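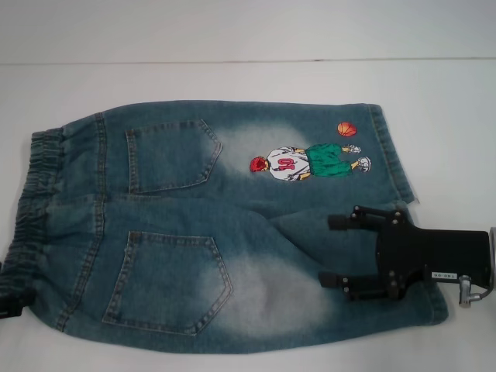 About Raptis

Raptis is a secondhand clothing business for children and adults. Fotini Kontogiannis started it in a spare room with one rack, mostly denim, and most of what we sell is still denim: shorts, jeans, skirts and the odd jacket.

We buy from households and take clothes on consignment. Everything is washed, checked at the seams and laid out flat on a table to be measured. Sizes on labels vary a lot between makers, so we list our own measurements in centimetres. Elastic waists are measured relaxed and stretched. Fading and bleached washes are noted in the listing, along with any mends.

Small repairs are done here by Paweena Kaewmanee, who matches topstitching colour as closely as she can. Joscha Ackermann looks after orders and returns.

We have 466 pieces listed at the moment and add new ones every month. Winter stock goes up in April.

Clothes we can't sell are cut up for patches. Schools and sewing groups are welcome to them at no charge; please email first.

Orders leave the workroom by 4 pm on weekdays. Pickup is free. The door is at the side of the building, past the bike racks.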